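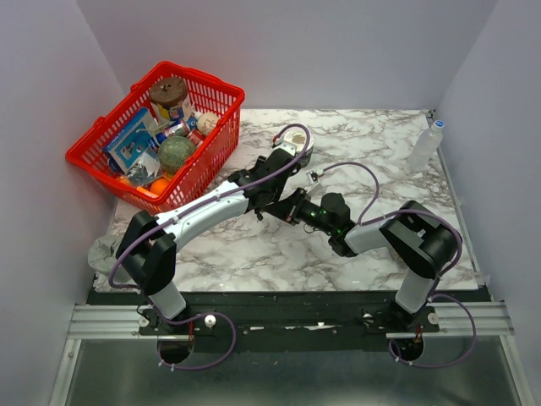 Setting up the Plinitz two-arm kit for basket unpacking (and what I think of it so far)

I've had the Plinitz two-arm kit since May and I keep getting the same handful of questions about it, so I'm putting the whole setup in one place. This covers going from bare arms to both of them taking groceries out of a shopping basket. I'll throw in my opinions as I go, and the buying advice is at the bottom if that's all you came for.

I paid full price for mine, and Plinitz doesn't know I'm writing this.

Before you start

Read the manual. It's 102 pages, and a lot of that is safety notes in several languages, but the chapter on homing is good and you'll want it open on a second screen. The chapter on cables is two paragraphs long and pretty much useless, which is half the reason this page exists!

Besides what comes with the kit you'll need:

A length of grooved aluminum rail, as wide as your workspace
A set of hex keys (the one supplied is soft, mine rounded off on the first evening)
Cable clips, more than you think
A roll of white tape and a marker
A basket and some groceries you don't mind dropping
A cloth

Walls are optional. I like having them on the left, back and right because round things roll, and I got tired of crawling under the bench after oranges. Any smooth panel in a pale color will do. Mine is a lavender kind of white, and I'd pick it again, the cameras seem happy with it.

Step 1: Rail and plate

Get the rail in first and get it level. I bought mine from Schnyder, who cut to length and will sell you the right slot nuts in the same order. The Plinitz nuts fit other rails too, just a bit sloppily.

The mounting plate sits behind the rail at the front of the table. Put all the bolts in loose, then go back and forth tightening them a little at a time. If you crank down one end first the other end lifts, and then your arms are leaning before you've even plugged them in. Ask me how long it took me to spot that one.

Leave the gap behind the rail open. Your cables are going down through there later.

Step 2: Bases

Each arm drops onto its own round base mount. Spacing is up to you within reason. You want the grippers to be able to meet in the middle over the table, because handing something from one arm to the other is the whole fun of having two. You do not want the shoulders so close that they bump when both arms fold in. Start wide and come closer.

Mark where each base ends up with a bit of tape on the plate and write the date on it. I've pulled my arms off more times than I'd like to admit, and going back to the same marks saves redoing the calibration from scratch. Old tape leaves scraps behind, so the plate gets kind of scruffy. I've stopped caring.

Step 3: Cables (take your time on this one)

The cables on this kit are purple, and they run along the outside of the arm from the wrist down to the base. I was snobby about that when I opened the box. I've come around, mostly, since you can see a snag coming.

Start at the wrist and leave a big loose loop there. Bigger. It'll look silly and that's fine. The wrist turns a lot further than you'd guess, and a short cable will get yanked right at the connector, which is the one part Plinitz makes you wait for. I left 300 mm of spare on each side and haven't had a pull since.

Then clip along the arm, working down. Keep clips off the joints themselves. At the base, let the cable curve out, feed it down behind the rail, and leave the rest lying in a loose loop on the floor of the cell. Don't coil it tight and don't zip-tie it to anything yet!

Now, with the power off, move each arm by hand through everything it can do. Up, down, all the way across, wrist around both ways. Watch the loop the whole time. If it catches on the gripper fingers, turn the loop so it arcs up and over. If it drags through your groceries, shorten it a touch and try again.

Step 4: First power-up and homing

Clear the table for this. Power the left arm, home it, power it down, then do the same on the right. Only after both have homed cleanly should you run them together.

The wrist camera has little green lights. Steady green means it's talking to the software. If they blink for longer than a minute, reseat the connector on top of the wrist. It feels like it's in before it's in, so push until it clicks.

Keep one hand near the stop button the first few times. I still do.

Step 5: Software

The kit comes with Plinitz's own app, which is okay for jogging the arms around and not a lot more. I use Skorkevach for everything else. It's a separate purchase, but it sees both arms as one setup, so you can tell one to wait while the other clears out of the way. In the Plinitz app you'd be doing that with timers, and timers and I did not get along.

Calibration in Skorkevach took me 30 minutes the first time. You put a target on the table, it moves the camera around it, you move the target, repeat. Do it with the lights you plan to work under. I calibrated in the afternoon and then ran at night under a lamp, and the grippers kept closing just in front of everything.

One thing the help pages skip: set your table height last. If you set it first, the base calibration quietly resets it.

Step 6: Lay out the table

My tabletop has a white marble pattern with gray and black veins. It's pretty, and it's also a decent test, because the veins give the camera something to be confused by. If you're just starting out, use something plain and move up to fancy later.

Put the basket toward the back on one side, where the arm on that side can reach in from above. Mine goes back left. Mesh baskets are harder than solid ones, by the way. The software sees bits of things through the holes and sometimes wants to go in through the side (it can't). In Skorkevach there's a setting called container rim, and you draw around the top edge of the basket. After that it stays above the line until it's over the opening.

Now fill it. My advice is to mix it up early on. Something round, something boxy, a can, something in a crinkly wrapper. If you only practice on boxes you'll think you're a genius and then the first melon will ruin your evening.

Leave a couple of things out on the table too, a cup or an empty water bottle on its side. It's a good way to check that the arms go around stuff they weren't asked to pick up.

Step 7: Your first picks

Set the speed to the lowest setting. Lower than you want. Have one arm do the picking and park the other one well back. Go for the item on top that has the most space around it, and let the arm close on it slowly.

When that works a few times in a row, bring in the second arm. The order I use goes like this: the left arm lifts, moves toward the middle, and holds. The right arm comes in, looks with its wrist camera, and takes it. Left opens, left backs off, right puts it down. Put a short pause between every one of those at first and take the pauses out one by one as you get comfortable.

I keep a cloth on the table by the left arm. You'll find uses for it.

How it does with different things

Boxes are easy as long as they're standing up. Flat ones in the bottom of the basket are a pain.

Small balls and fruit are fine if you come straight down on them. If they're wedged against the side of the basket, pick whatever's next to them first.

Big round things are where the stock fingers run out of opening. Prukel sells a wider set that bolts straight on, and I think they should've been in the box to begin with. They're a bit less tidy on small cans, so you might end up swapping back and forth like me.

Clear plastic is the worst. Bottles, wrappers, all of it. The camera half sees it and half sees the table. For bottles, aim for the cap, a colored one shows up much better. For wrappers I don't have a trick yet. My best run was 29 picks without me stepping in, and it was a wrapper that ended it.

So should you get one?

If you want two arms that can work together on a bench and you don't mind fiddling, yeah, I'd say so. The arms are solid, the joints are smooth, and spare parts (other than that wrist connector) have shown up in about a week each time I've ordered. The app is weak, so count the cost of Skorkevach in from the start. Same goes for the Prukel fingers if you plan on anything bigger than an orange.

If you only need one arm, get the single version and put the rail in anyway. You can add the second arm later without moving the first, as long as you left room on the plate.

I'm working on a separate page about packing the basket back up again, which is a lot harder than emptying it. I'll link it from the top when it's done.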